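How Grapes Turn Into Grape Juice and Raisins

Grapes grow on plants called vines. A vine has a woody trunk like a small tree, but its branches are long and bendy. It can't hold itself up very well, so farmers tie it to posts and wires. A field full of vines is called a vineyard.

Some vineyards grow grapes for wine, which is a drink for adults. Others grow grapes for juice, for raisins, or for eating fresh. This page is about juice and raisins.

The year in a vineyard

In winter the vines look dead. They have no leaves at all. They are resting, and this is when workers cut back the old branches. Cutting back is called pruning. A vine that isn't pruned makes lots of leaves and small, sour grapes.

In spring, buds open and leaves come out. Soon after that the vine has flowers, but they are tiny and green and easy to miss. Each flower can become one grape.

By July the grapes are hard and green, even the ones that will be purple later. Then they begin to soften and fill with sugar. The sugar is made in the leaves, using sunlight, and it travels through the stem to the fruit.

Picking

Grapes do not get sweeter after they are picked. A banana will ripen on your kitchen counter, but a grape won't. Farmers taste the grapes and test the juice to choose the right day.

At Desarell, a farm that grows purple juice grapes, there are 2551 vines on one hillside. Picking starts at 8 in the morning. The bunches are cut by hand with small clippers and go into shallow boxes, so the ones on the bottom don't get squashed.

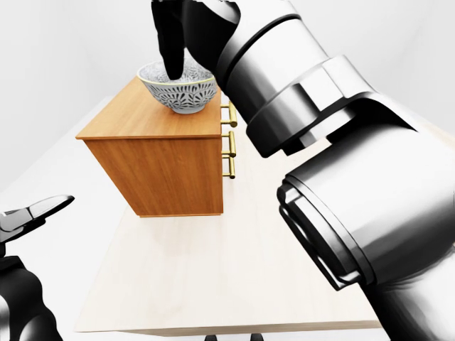
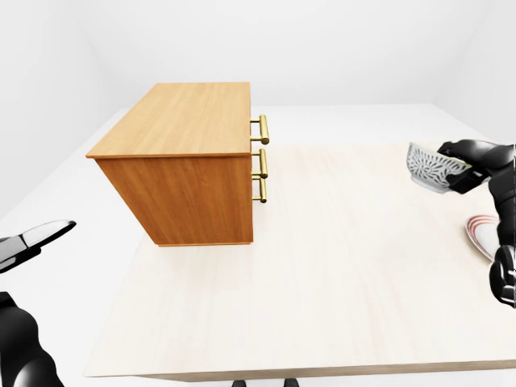

A small wooden cabinet on a pale wooden tabletop, in both pictures.

Making juice

First the stems are taken off. Next the grapes are crushed and warmed. Warming helps the color come out of the skins – the inside of most purple grapes is pale green, so without the skins the juice would be pale too.

Then the grapes are pressed. A press squeezes the juice out and holds back the skins and seeds. Last of all, the juice is heated to kill germs and sealed in bottles.

Making raisins

A raisin is a grape with most of its water gone. At Brirken, the pickers lay seedless green grapes on paper trays between the rows. The farm fills 400 trays in a good harvest. The sun dries the grapes for 2 weeks or more, and they slowly turn brown and wrinkled. Rain is bad news for raisin farmers, because wet grapes can grow mold.

The sugar stays behind when the water leaves. That is why a raisin tastes sweeter than a fresh grape.

Words to know

Vine – the plant that grapes grow on
Pruning – cutting back branches
Press – a machine that squeezes fruit
Harvest – the time when a crop is picked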